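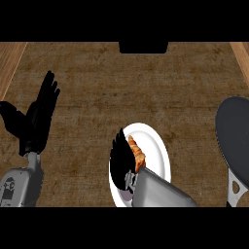 Goldbraunes Gebäck auf weißer ovaler Platte, Tischfläche in Braun

Servierplatte Friesen, oval, weiß

Die Servierplatte Friesen ist Teil der Geschirrserie Ondale und für den täglichen Einsatz in Kantinen, Frühstücksräumen und Tagungshäusern vorgesehen. Sie wird aus durchgefärbtem Hartporzellan gefertigt und nach dem Glattbrand einzeln geprüft. Der Rand ist verstärkt - Stoßschäden beim Stapeln und im Spülkorb treten dadurch deutlich seltener auf.

Technische Angaben
Länge: 40 cm
Breite: 21 cm
Form: oval, flacher Spiegel
Oberfläche: glasiert, Standring unglasiert und poliert
Verpackungseinheit: 4 Stück

Reinigung und Pflege
Die Platte ist für gewerbliche Spülmaschinen geeignet. Metallabrieb durch Besteck kann mit einem handelsüblichen Porzellanreiniger entfernt werden. Scheuernde Schwämme sind nicht zu verwenden. Für den Einsatz im Kombidämpfer ist die Platte freigegeben, für offenes Feuer und Kochfelder nicht.

Nachkauf und Ergänzung
Für sämtliche Teile der Serie Ondale besteht eine Nachkaufzusage. Passend erhältlich sind die Beilagenschale Niner sowie der Frühstücksteller in zwei Größen. Dekore und Hausvignetten werden auf Anfrage eingebrannt; die Lieferzeit beträgt in diesem Fall etwa 4 Wochen.

Die Preise für Wiederverkäufer gelten ab dem 1. Apr. 2020. Musterstücke können über das Auslieferungslager Tarkadville angefordert werden - bitte geben Sie dabei Ihre Kundennummer an. Ansprechpartner für Großkunden: Amrit Hawthorne, Vertrieb Objektgeschirr.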